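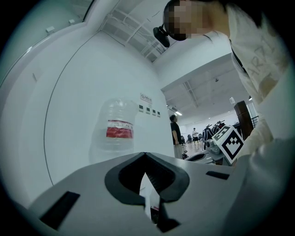 The corner by the curved wall, jug and switches behind me.

Thread: Water jug against the white wall, move it or leave it?

Dillow
November 16, 2018
Hello all. I would like some advice about a corner in our work room. The wall is white and it bends quite sharply, and there is a thin dark seam running down it. In front of the wall stands a big clear plastic water jug, the kind with a red and white label band around the middle. To the right of it are a small sign and a row of four switches or panels.

My trouble is that people do not see the jug. It is clear, the wall is white, and if you come in with your hands full you look at the switches and not at what stands beside them. In the last 3 weeks two people have walked into one. I want to find a good place for it. The room is long and narrow, 14 steps from door to door, so there is not so much choice. We also keep the spare jugs at the other end, in a cupboard, and they are heavy to carry.

How do you store yours?

Lirko
Leave it where it is and put something colored behind it. We had the same thing in a white hallway. I bought a sheet of blue felt and hung it at the height of the jug, and after this everybody saw it. The felt cost me less than a lunch.

Zaugg
I do not agree with Lirko. Felt near drinking water becomes dirty very soon, and then you have one more thing to wash. And the color is a small problem here. I would be more worried about a jug standing near switches. A full one weighs as much as a small child, and when somebody lifts it in a hurry, there is water on the floor and sometimes on the wall too. Please move it at least one big step away.

Lirko
My felt hangs there over a year and it is not dirty. But I accept the point about the switches.

Dillow
Thank you both. I had not worried about the switches, but I understand what you mean. We did spill once, in November last year, and the floor was slippery the whole afternoon.

Destel
What does the sign say? I can see the red circle but the characters are too small for me. If it says that nothing may be placed there, then your question is answered already :)

Dillow
I am a little ashamed to say that I do not read Chinese. The sign was there before us. I will ask the man at the front desk, he reads it well.

Zaugg
Ask him before you buy anything. In our old building there was a sign with the same kind of circle and for two years we believed it was about smoking. It was about leaning on the wall.

Destel
About the place: is there a reason you can not put the jug inside the cupboard with the others? Then you carry it one time only.

Dillow
The cupboard is full to the top. It holds 8 jugs and we get them delivered all together. If I order fewer, the delivery is more expensive.

Destel
Then I would look for a low stand with a rim. I paid 79 for a metal one and it was too much money, but the jug does not slide and you do not need to bend so deep. Choose a dark stand. It helps with the seeing too, so Lirko is also happy.

Lirko
Lirko is happy.

Zaugg
A stand is fine if it is wide. The narrow ones fall over, I have seen it. And with a curved wall you can not push it flat against the back, so measure first how much room is left behind it. Dust collects in that gap and the broom does not reach it.

Dillow
This I had not thought about. Has somebody a trick for cleaning behind things on a curved wall? I use an old sock on a ruler now.

Destel
The sock is good. A bottle brush with a long handle is better.

Zaugg
I use a damp cloth on a stick. Please do not use the vacuum cleaner with the hard nozzle, it leaves gray lines on white paint and they do not come off with soap.

Dillow
Good. I will ask about the sign tomorrow, and then measure the gap. If the front desk has no objection I will look for a wide dark stand and put it farther from the switches. I will write here what the sign says.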